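Print this page
E-mail this page

How to Plan Indoor Robot Routes in a Simulated Building Before Your Staff Meet the Robot

Posted 2021-03-19

Millen runs night service in office suites and small guest houses. Last September we began moving the linen and supply rounds to a delivery robot, and the people who used to push the carts now plan and check its routes. Most of that planning is done at a desk, in a rendered model of the building. These steps are the ones we give to a cart attendant who is starting route work for the first time.

You need the building model, the route editor (we use Randonico) and the paper round sheet for the floor. Allow 25 minutes for a short route.

Step 1. Start from the old round sheet

Copy the stops in the order the attendants walked them. Do not improve the order yet. The old sheet often has reasons built into it, such as a room that must be served before a shift change. Ask the person who walked it and write the reason next to the stop.

Step 2. Look at each doorway from robot height

Load the model and move the viewpoint along the route, stopping before every doorway. Attendants know their doors by feel and tend to pass over this step. A person turns a cart sideways, holds the door with a foot and goes through. The robot cannot do any of that, so each door needs an entry in the route file.

Record whether the door is open, closed or part open in the model, and which way it swings. Partly open doors get the tag HOLD. Then look at the floor on both sides. A change from a pale floor to a glossy orange one, as at the lamp room, gets the tag SURFACE, and the route is run at low speed over the threshold. Write down any furniture you can see past the opening, including chairs.

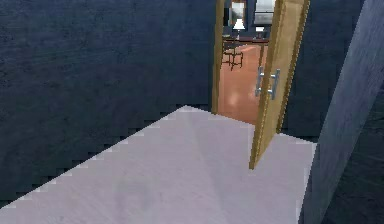
Step 3. Set the approach line

Draw the line so the robot meets the opening square on. Leave at least 16 inches between the line and any wall corner or pillar. If the corner comes too close to the line, move the turn back into the open floor and make it earlier. Attendants usually draw the line where they would walk, close to the wall. Move it out.

Walls in the model have rough, stepped edges at low render quality. Measure from the plan view, not from the edge you see on the screen.

Step 4. Mark the far side

A stop is only complete when the space past the door has been marked as well. Put a keep-out area around anything standing on the floor in the next room, and make it larger than the base of the object. Narrow stands and pedestals are the usual problem – the top may be wider than the column under it, and a low sensor reads the column.

If you are not sure what a fixture is, enter it as FIXTURE and leave the question for the walk-through. Do not guess a name. The night crew at Haron spent part of a shift looking for a "water cooler" that was only a bad label in the file.
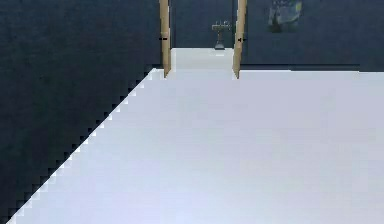

Open floor leading to a doorway, with a pedestal fixture in the room beyond.

Step 5. Run the route and read the log

Run the route in the model until you have 106 clean passes. That number comes from our own sign-off form and other sites may use a different one. The log lists every pause. Read the pauses first, then the stops. A pause at the same door on most passes means the approach line needs to be redrawn.

Step 6. Walk it with the attendant

Take the printed route to the real floor. The attendant leads and you follow with the sheet. Anything that differs from the model is written on the sheet and entered the same day.

What changes in the job

Attendants on the pilot floors used to make nearly 600 cart trips a month. The robot now takes most of the long ones. The work that stays with people is loading, room entry, guest requests and route checks. Pay grades did not change for the pilot, but the shift pattern did – route checks are done in the first hour, so the start time moved earlier. Tell staff this before training begins.

Some attendants will not want desk work. Keep loading posts open for them, and do not make route editing a condition of staying on the floor team.

Route files go in the shared folder under the floor name. Send questions about the editor to the Li office desk.

Print this page
E-mail this page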